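Gripper closes fine, then lets go halfway through the lift (sim, bottle pick)
Simulation and Testing > Faults and Failures

kquintana
Posts: 90

Okay, I love this kitchen setup and I've been glued to it since August, but I have a fault I can't shake.

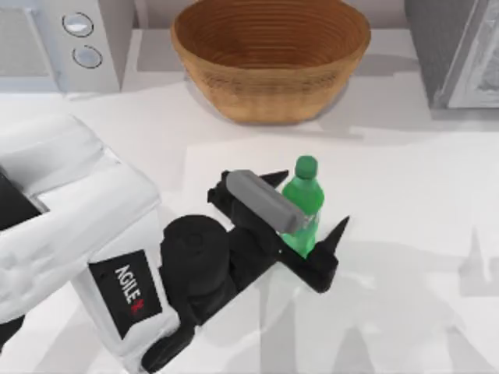 The task is a plain bottle pick. Approach, close, lift, hold. Out of 100 runs last night the approach went well nearly every time, and then on a bunch of them the fingers just opened on the way up. No error, no warning! The log says "grasp OK" right through the drop. Worst one is seed 3831, which does it every single time, so at least I can repeat it.

I'm running the Kavgate controller with stock settings. Has anyone seen this?
– Kátia

mudflap_joe

Repeatable is great news, seriously. My bet is friction. Stock values for plastic are way too slick and the bottle squirts out. Bump it up and rerun 3831.

wongsuwan_fan

Don't think it's friction, Joe. She said the fingers opened. A slipping bottle doesn't open the fingers. Kátia, what's your grip timeout? Wongsuwan had the same thing in their demo pack and it was set to 2000 ms. A slow lift runs right past that and the command expires.

mudflap_joe

Fair, I read that too fast. Still think the friction numbers are junk though.

kquintana

Ooh. It IS 2000. And my lift is slow, I dragged the speed way down when I was tuning the approach and never put it back. Trying it now.

ditent_dan

While you're in there, please don't just raise the timeout and call it done. What bothers me is the log saying OK while the thing is dropping its load. On a real arm that's a safety problem. We had one let go of a full jug over a bench at Ditent, same kind of stale status flag. Nobody hurt, big mess, and we lost the afternoon going through logs that all said everything was fine.

wongsuwan_fan

It's a sim, Dan. Let her get the pick working first.

ditent_dan

Sure, and then the same config goes on hardware because it "worked in sim." I've watched that happen. Check finger width during the lift and stop the arm if it changes. Ten lines of code.

kquintana

Back! Set the timeout to zero (no expiry) and 3831 passes. I ran it over and over just to enjoy it. Full batch is going now.

Dan, I'm with you on the flag. I looked and "grasp OK" gets set once at close and never gets read again. So I'm adding the width check, and I'll send the bug to the Brirnden folks who keep up the logger.

mudflap_joe

And the friction?

kquintana

Ha, fine, I'll try a run with yours too. Send me your numbers.

mudflap_joe

Sent. Watch the cap, mine used to catch on it.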